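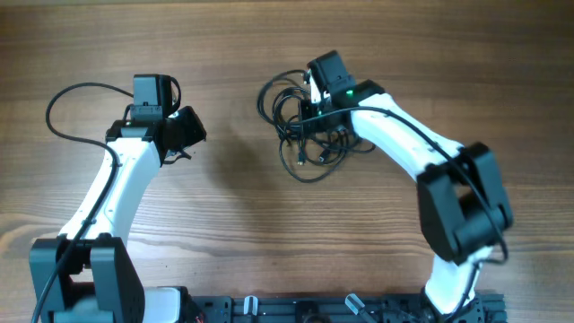 Zokemach Street Tree Notes

A table of 1,820 street trees in the town of Zokemach, with remarks. The remarks were going to be a small column at the end. They are now most of the file size.

What's in it

trees.csv has one row per tree: street, nearest house number, species, trunk width, condition, remarks.
streets.csv lists 59 streets, including Quinlan Lane, which has one tree and an outsized share of the complaints.
species.csv matches the common names people use to the names a nursery would recognize.

Where it came from

I walked the streets with a tape measure and a clipboard, mostly in September, when the leaves are still on and the dogs are no longer too hot to bark. Older rows, 900 of them, were typed in from a paper survey kept by the town of Grondutia, which used to look after the trees on our side of the creek and had firm opinions about lindens.

Known problems

Trunk width is in inches in my rows and was in centimeters in the Grondutia rows. I converted them. If you find a maple that is wider than its street, I missed one.

Condition runs from 1 (stump) to 5 (smug). Most trees got a 3. The paper survey used words instead, and I had to decide what number "tolerable" was. It's a 3.

There are 40 rows with the species left blank. These are either young trees with no leaves yet or old trees I argued with and lost.

House numbers on Girkia Avenue go up, stop, and start again at the church. Sort by the row_id column there and leave the house numbers alone.

Using it

The files open in any spreadsheet. Watch for commas in the remarks, which are quoted, and for semicolons, which are a matter of temperament. Please don't use the condition score to decide whether a tree is safe to stand under. I'm a retired piano tuner.

License

Free to copy and change. Keep this file with the data.

Corrections

Open an issue with the row_id and the street. "The big one by the bus stop" describes four different trees.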